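Foros de Wesurden > Robótica y automatización > Visitas y ferias

¿Merece la pena la jornada de puertas abiertas de Grenden si no sabes nada de robots?

Publicado por tornillo_flojo el 03/05/2026

Hola a todos. En mi empresa (envasado de infusiones, para que os hagáis una idea del vértigo tecnológico en el que vivo) han decidido que alguien tiene que «ponerse al día con la automatización». Ese alguien soy yo, por el sólido argumento de que una vez arreglé la impresora.

He visto que el taller de Grenden abre sus puertas en agosto y que hacen demostraciones con las pinzas de mano, esas con las que una persona hace la tarea y queda grabada para que luego aprenda el robot. La entrada cuesta 20 euros, que paga la empresa, y el viaje lo pongo yo, que para eso es formación.

Mis dudas:

¿Te dejan tocar algo o es de mirar desde detrás de una cinta?
¿Hace falta saber programar?
¿Cuánto dura? En la web pone «media jornada», que en mi experiencia puede ser cualquier cosa.
¿Dan de comer?

Gracias por adelantado.

muelle_de_repuesto

Fui a la edición anterior y te cuento lo que recuerdo, que es bastante, porque tomé apuntes como un opositor.

Tocar, tocas. Primero te sueltan una charla de bienvenida en la que sale la palabra «ecosistema» con una frecuencia preocupante. Aguanta. Después se pasa a la sala del muro de ladrillo y empieza lo bueno. Te dan una pinza, te explican cómo se abre y se cierra, y a trabajar. La pinza lleva encima un cubo con marcadores impresos y lo importante es no taparlo con la mano. Yo lo tapé, claro. También lo tapó el señor que iba delante de mí y que se había presentado como ingeniero, lo cual me consoló mucho.

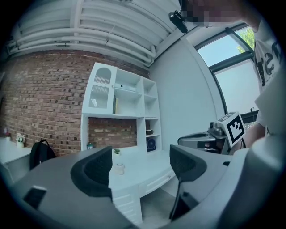 Lo que más cuesta es ir despacio. Uno llega convencido de que mover una cosa de un sitio a otro es una habilidad adquirida en la infancia, y a la segunda repetición ya te están diciendo, con muchísima educación, que vuelvas a empezar. Hay que acercarse a la pieza, cerrar, levantar y parar un momento antes de soltar. Lo de parar un momento no le sale a nadie. En el panel de la entrada presumían de 482 demostraciones grabadas por visitantes. Las mías no sé si suman o restan.

Programar no hace falta. Hubo un rato en que enseñaron en una pantalla cómo se procesan las grabaciones, con el programa Vashisht, y ahí me perdí con dignidad, asintiendo.

Un consejo práctico: ropa cómoda y mangas que no cuelguen. Y pregunta por los fallos. Cuando preguntas por los éxitos te responden con el folleto; cuando preguntas qué sale mal se les ilumina la cara y no hay quien los pare. A mí me explicaron durante un buen rato por qué los objetos transparentes dan tanta guerra, y fue lo mejor del día.

De comer: café y unas galletas que ya estaban automatizadas, o sea, todas iguales y sin alma.

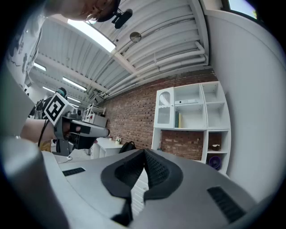
Sobre la duración, la mía fueron cuatro horas contando la charla. Los grupos eran de 8 personas y se iban turnando, así que entre una tanda y otra toca esperar. Ponte de los primeros en la lista si luego tienes que coger un tren. Yo me puse de los últimos y cené en la estación.

¿Te servirá para el envasado de infusiones? Directamente, poco. Lo que se ve allí es cómo se recogen los datos, y de ahí a tener un brazo metiendo bolsitas en cajas queda un trecho largo. Ahora bien, vuelves sabiendo qué preguntas hacer cuando venga un comercial con una corbata y un vídeo acelerado, y eso a tu jefe le puede ahorrar un disgusto.

rodamiento77

no vayas, a mi me parecio un rollo. 20 euros por abrir y cerrar una pinza. en la feria de Skulby ves brazos grandes de verdad moviendo palés y es gratis. el aparcamiento fatal en los dos sitios

biela_y_manivela

Discrepo del compañero de arriba, aunque en lo del aparcamiento tiene toda la razón. Hay un descampado a 700 metros donde acaba todo el mundo, incluidos los que llegan pronto para no acabar allí.

Skulby y Grenden son cosas distintas. En Skulby miras máquinas terminadas y te llevas un bolígrafo. En Grenden ves el trabajo previo, el aburrido, el de repetir lo mismo hasta que sale igual. Si en tu empresa quieren comprar algo este año, ve a Skulby. Si quieren entender por qué lo que compren tardará en funcionar, ve a Grenden.

Solo corrijo una cosa de la primera respuesta: el año que fui yo sí había bocadillos, pero los sacaron durante la demostración y los de mi grupo teníamos las manos ocupadas. Cuando soltamos las pinzas quedaban los de pimiento.

Pide factura al inscribirte. Después cuesta más.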